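Re: [plutico-users] how many demos before it stops being silly?
3 replies · 0 shares

> I'm putting together my first set of demonstrations for the small arm and
> I'm getting stuck before the training part even starts. Two things. First,
> do people really keep one object for the whole set, or do you mix them from
> day one? Second, the policy I trained on my first batch goes to the same
> spot every single time, no matter where I put the thing. I have 36 episodes.
> Is that just too few, or am I recording them wrong?
>
> Also, if anybody has a table setup they like, I'd love to see it.

Probably both, sorry! 36 is thin, but I've had sets that small do something sensible, so my money is on how they're spread out. Let me guess: you put the object down, did the pick, reached in, put it back pretty much where it was, and did it again? I did that for my whole first set. I thought I was moving it around. Then I plotted the start positions and they made a blob the size of a coaster.

What fixed it for me was being boring about placement. I drew a grid on paper (six by six, nothing fancy) and worked through it square by square, turning the object a little each time. Then I did it again with the bowl somewhere else. The second part matters more than I expected. My policy had learned "bowl is over there" as a fact of nature, and the first time I slid it a hand's width over it let go above bare table with total confidence.

On objects, I started with one and I'd do that again. I use wrapped candy, the twist kind. It's cheap, you can replace it, and the twisted ends give the cameras something to tell the angle by. They do get squashed after enough grabs, so swap in a fresh one now and then or you'll train on a very particular flat candy. Once the single candy works, add a second kind of thing and see what breaks.

My table, for what it's worth – living room, pine top, the purple bowl I use for everything:

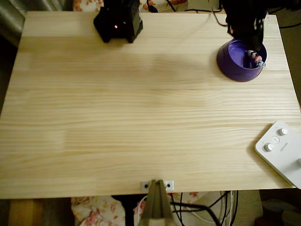
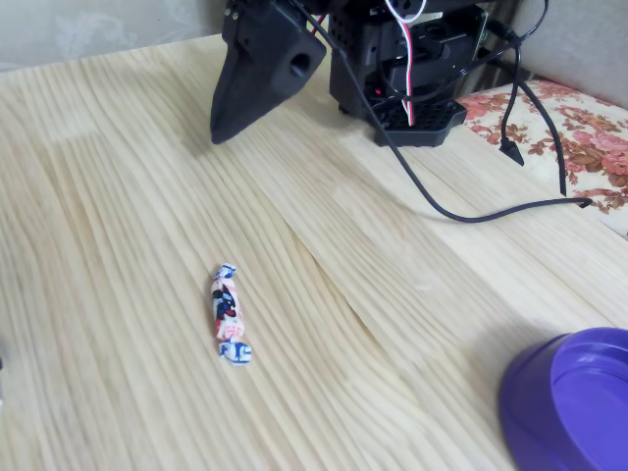 Same table both times, bowl in the corner. The loose candy is in the second one.

A few notes on the setup. Nothing on it is expensive apart from the arm. I left the sofa fabric with the roses where it was, partly out of laziness and partly from wanting some clutter in the data. When I trained against a plain sheet last year everything fell apart as soon as I took the sheet down. Cables are my weak point. If one moves between episodes I leave it, but if it gets anywhere the gripper could catch it, I stop and tidy up.

Light is the other thing to watch. I used to record only in the evening and the policy got noticeably dumber by mid-morning. Now I split it, half before lunch and half after dark, and I write which is which in the episode notes.

As for numbers, my current set is 471 episodes, and I threw out 27 of those. Most of the rejects were me hesitating over the object for ages while I made up my mind. It copies that! You get an arm that hovers, thinks about its life, and then goes for it. I don't throw out the ones where I miss and go back for a second try, though. Those seem to be where it learns to recover, and I keep them as long as the second try is clean.

For storage I went with the Valitz layout, one folder per episode, with the notes in a plain text file next to the video. The Prinik converter reads that without complaint as long as you don't put spaces in the folder names (ask me how I know). If your frame counts don't match between cameras, check that before you train anything. I lost a weekend to one camera starting late.

So my suggestion would be to keep your 36, add another hundred or so on a grid with the bowl moving too, and train again before you buy or change anything. If it still goes to the same spot, post the start position plot and one of the overhead videos and I'll have a look.

Oh, and does anybody have the newer Plutico build recording from two cameras without the preview freezing? Mine still hangs every so often and I have to restart between episodes.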